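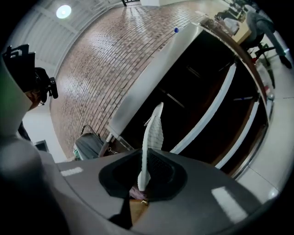

Book 27, p. 38

20 January 2019

Hand-held gripper, wrist view. Cup housing, for comparison with the older flat-jaw tool.

Aim for today was to decide which of the two front ends goes on the Pavau handle for the fabric work. Eilidh wants an answer before she orders more moulded parts. Ruaridh did the flat-jaw runs before I came in and his sheet is taped inside the back cover. Everything below is the cup unless it says otherwise.

Set-up. Wrist camera on the standard bracket, wide lens, exposure left on auto. Grey housing, padded black cup in the middle. Test piece is the white knit strip, held at one end with the rest standing free. Operator wearing the head camera as well so we get both views. Stainless unit with the shelves used as background on purpose: dark interior, bright edges, nothing kind to the exposure. Clocks synced at the start, checked once at the end, drift under one frame.

Wrist view, general. The strip shows up well against the dark interior. White on black, and the knit can be made out, which I did not expect at this focus setting. The tip curls over slightly and the curl is readable. Against the brick-pattern wall it would be harder. That wall is glossy, streaked with light, and comes out strongly curved through this lens. Lauri's undistort script straightens it but costs us the corners, and in the corners is where the desk and the floor are. For now keep the raw files and undistort at the training end.

Reflections. Two white patches on the housing, a small one left of the cup and a larger slanted one to the lower right. Both are there with the ceiling lights on as normal. The larger one is the problem. It is close to the cup and bright enough to drag the auto exposure. Suggest matt spray on the next housing. Sizwe says the grey takes primer badly and wants to try a stick-on film. Either will do as long as it does not lift at the rim.

How much of the view the housing takes. Too much. It fills the bottom from side to side and rises towards the middle. With the flat jaws we had a clear view down to the pads. With the cup, the contact itself is mostly hidden and all we get is what stands out of the opening plus a glimpse of whatever is inside. The small gold-coloured fitting low in the opening is visible, so it could be used as a fixed reference point for checking that the bracket has not moved. Ask Elspeth if her calibration code will accept a single point or needs more.

Strap. The black strap runs down from the cup and out of view at the bottom. Leave it routed like that. Rerouting over the side was tried in October on the first housing and it rubbed.

Holding. Cup pull-out on the knit, spring gauge, slow pull by hand: 185 g before slip, best of the session. Flat jaws on Ruaridh's sheet are higher on the same fabric but leave a crease, and his pulls were done with new pads, so not a fair comparison. Repeat his set with worn pads before anyone quotes either number. The padding is rated by Lemaire for 2,000 closures and this set has done almost none of that, so I would expect the cup figure to move too.

Release. Cup slower to let go. The knit catches on the rim. Rounding is already generous there so I do not think more radius is the fix. Smoother cover fabric, perhaps. Grulgate sample pack is in the second drawer, the grey one with no label is the one to try first.

Controller. Ran on the Lultmont board throughout. Closing current steady. One dropout on the serial line, cleared by reseating the plug. Same plug as last time. Replace the lead, do not reseat it again.

Head camera. Unit sits out to the right of the operator's head and is in the wrist view when the tool is held high. No harm done, but the face blur has to run on the wrist stream too, glasses included. Lauri to add it to the export step. The other person over by the desk is also in view, so the blur needs to handle more than one.

Provisional view. Cup for soft single pieces that stand or hang free. Flat jaws for anything where we need to see the contact. I would not order the full batch of cups until the housing is cut down at the front. Lowering the bracket angle might get part of the way there without new parts, though then we lose ceiling height and the far end of the bench.

To do
Matt film or spray, Sizwe
Worn-pad repeat, flat jaws, Ruaridh
Fixed point question, Elspeth
Blur on wrist stream, Lauri
New serial lead, me
Lock exposure and rerun the strip, same background, both tools

Eilidh has read as far as the provisional view and asks for the cut-down housing as a drawing first. Sketch overleaf, dimensions still missing on the left side.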